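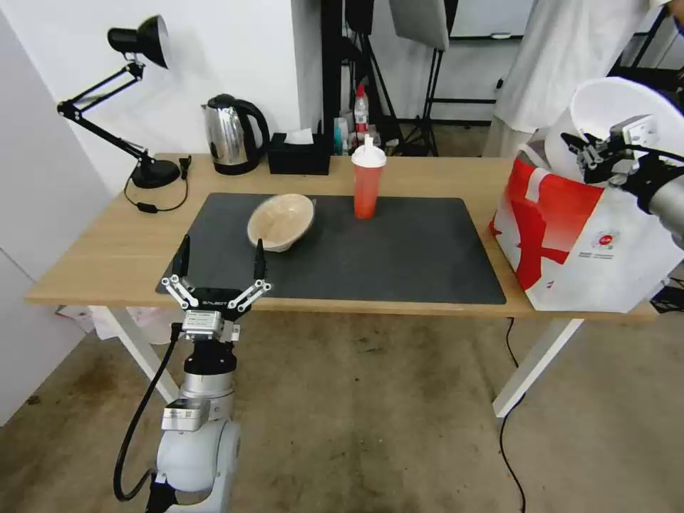
Flurner Bench is a control package for two-armed robots working at a table. It comes from Drenitz, a small software firm in the Stultden industrial park, and is sold by subscription at $2226 per arm pair per year. The price covers the planner, the calibration routine and weekday support. Hardware is left to the buyer.

The package targets light household and retail handling: lifting bowls, moving bottles, putting goods in bags. Drenitz treats this as a separate problem from factory picking, where parts are identical and arrive in known positions. On a home table the objects are mixed, some have thin rims, and some deform when squeezed. The planner chooses a grasp for each item and assigns it to the left or right arm according to reach. An item near the centreline can go to either, and a setting called handover bias decides which.

Installation took most of a Saturday. The manual is 146 pages and assumes the reader already knows how to bring the arms up safely. Calibration itself is quicker. Each arm touches a series of points on the work surface, the software solves for the table plane, and the whole routine is finished in 10 minutes. A dark, matte surface is recommended, as glossy tops upset the depth estimate. Moving the table means running the routine again.

End effectors are handled through profiles. Two are supplied, one for parallel grippers and one for multi-fingered hands, and the planner reads finger length, opening width and permitted force from whichever is loaded. Custom profiles are plain text files.
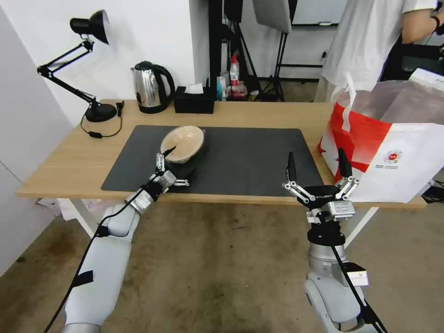

Can you switch between grippers and hands without recalibrating?
The table calibration is kept, but the tool offset has to be measured again for each arm after a change. Budget a few minutes per side and check the force limits before the first grasp.

In use, the parallel profile is the more mature of the two. It approaches a rim from the side, closes at low force, then confirms contact before lifting. The confirmation step can be turned off for speed, although we would leave it on for anything breakable. The hand profile offers more grasp types but plans more slowly, and its default thumb position is conservative. We had better results on shallow bowls after editing the thumb angle by hand.

Upright containers are a different case. The planner prefers to close at mid-height, which keeps the load near the centre of mass and leaves the lid clear.

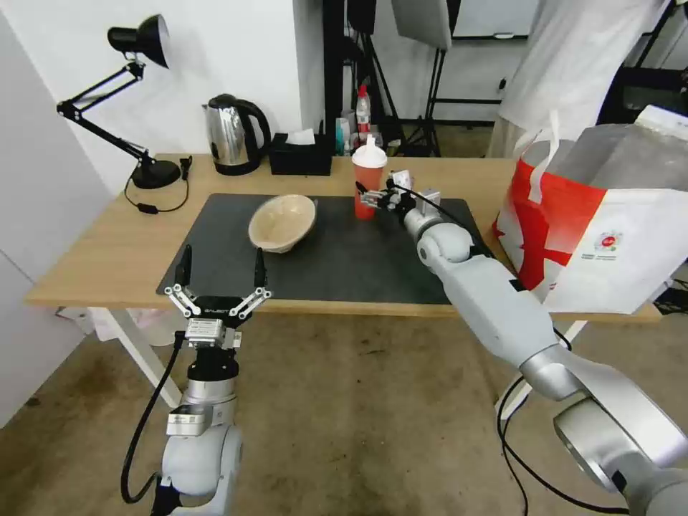 Soft plastic needs the reduced-force setting, found under the Xiao submenu along with the other deformable-object options. The submenu is named after the grasp library it calls, and the manual does not explain it until the second appendix. Force is entered as a percentage of the profile limit. Anything above 95 triggers a warning that has to be cleared at the console before motion resumes.

Cable management deserves attention. The planner models the arm links and the tool, while external cables are represented only by a fixed margin around the forearm. Strap them down and leave enough slack for the wrist.

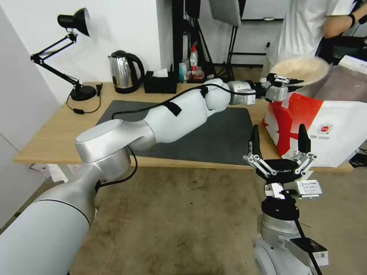 A bowl held tilted in one gripper, with the second gripper open in the foreground.

Logging is thorough. Joint positions, gripper width and planner decisions are stored with a common time stamp and can be exported as CSV. Camera streams are saved separately, and the viewer supplied for matching them to the log is basic. Drenitz says a replacement viewer is due in December. Existing subscribers will receive it at no charge, but log files recorded in the current format will need to be converted first.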